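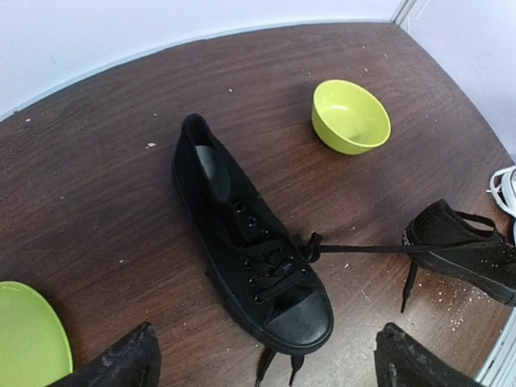
Anyone who has spent an afternoon teaching a robot by remote control will tell you that the robot is the patient one. You hold the handles, it moves when you move, and all the wobble in the recording is yours. I have been at this since May with a two-armed rig called Kun, and what I have learned so far is mostly about my own hands, which I had thought well of. Take the shoelace job. Two black canvas sneakers, a long strand pulled tight from the knot on one across to the other, a pair of loose ends hanging below the toe, and somewhere in all that black on black I am supposed to demonstrate what a competent person does. A competent person would do it while talking on the phone. I held my breath.

My complaint is with the word "demonstration." It suggests someone who knows the thing showing it to someone who doesn't. A cooking show is a demonstration. The flight attendant with the seat belt is giving a demonstration. What I produce at the handles is closer to a home video of a man putting on another man's coat in the dark. I know how to work a lace. I have known since I was five. But I know it in my fingertips, and Kun's fingers have no tips to speak of, only two flat ends that open and close. Everything I know has to be squeezed through that, and most of it doesn't fit.

The usual answer is volume. Record enough clumsy tries and the clumsiness washes out. At Pamerden, where I do this work, the target for laces was 300 recordings, and then someone looked at the results and the target became 673. I never found out where the 673 came from. It has the look of a number that fell out of a spreadsheet and that everyone was too polite to pick up.

I don't believe clumsiness washes out. I think it gets learned. Around my seventieth try I picked up a habit of nudging the shoe a little to the left before reaching for the lace, because my view of the knot was poor and the nudge made me feel I was getting somewhere. The policy we trained on those recordings nudges the shoe too. It nudges a shoe that is already where it should be. It nudges with conviction. I have watched it do this and felt what parents must feel on hearing their own swear word come back from the car seat.

So I would like to argue, against the fashion, for fewer and better. Let people practice first and throw the practice away. We don't do this. Every recording is kept, since storage is cheap and my afternoons evidently are too. A piano student who recorded the whole first year and released it as an album would be talked to gently by the family. In our line of work it would be a dataset.

I would also pay for boredom. My best recordings came late in the day, when I had stopped trying to look good and was thinking about dinner. The motions were shorter. I let the lace hang where it hung. When I showed a batch of 70 of those to the people at Vollamix who make our handles, they asked whether I had changed the settings. I had changed nothing. I was hungry.

There is a case for the other side, and I'll give it its due. Mess is useful. A machine that has only seen tidy work will be lost the first time a lace slips, and homes are full of slipping laces, bowls left where a bowl shouldn't be, crumbs. Crumbs especially. I accept all that for the table. I just don't see why the teacher has to be a mess as well. You can show someone how to recover from a mistake without making it by accident 2 times out of every three.

Trevau, the other shop in our building, guides its arm directly, a person's hand on the metal, and claims better manners for it. I tried theirs once. You feel the weight of the thing, and you slow down, and you stop nudging. You also get a sore shoulder, so I can see why my employer prefers the handles. I went back to them the next morning and did another forty minutes of laces, and I moved the shoe to the left only when it needed to go there, by my own reckoning, which the recordings will no doubt dispute.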